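Where Does the Small Stuff Go? My Bedside Clutter Project
Design and Everyday Life module, Solberg Hall, September

I picked this topic because I lose things. Small things mostly, and nearly always somewhere between the bed and the door (my record is 14 minutes hunting for one earring before a lecture!).

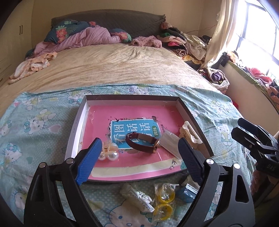

What I wanted to find out

My question was pretty simple: does a shallow tray keep small belongings together better than drawers or pots do? I'd been using a grey box lid as a tray already, with a workbook lying flat in the bottom, and I had a feeling it was doing more than my proper Flevel drawer set ever did.

How I did it

I kept a diary for 7 days. Each night I tipped everything out onto the bed, sheet and all (yes, Hello Kitty, I've had it for years), and sorted it. The watch and the pearl earrings went in the tray on top of the workbook, and the little bags and packets stayed on the sheet until I'd decided about them. Then I wrote down how long it took.

What happened

The watch was the easy one. Its leather strap stands up in a loop, so I spotted it straight away every time. Flat plastic packets were a pain. They slide about, they're see-through or nearly, and I kept putting things down on top of them. The yellow rings in their clear bag were fine, though, you can't miss that colour!

Sorting took about 2 minutes a night by the end, and I didn't lose an earring all week.

What I'd change

A second tray for packets, definitely. I'd also like to try the divided one from Merken, but it was out of stock when I looked. My tutor asked whether it would work on a desk as well, and I haven't tested that yet, so it's going in the follow-up next term.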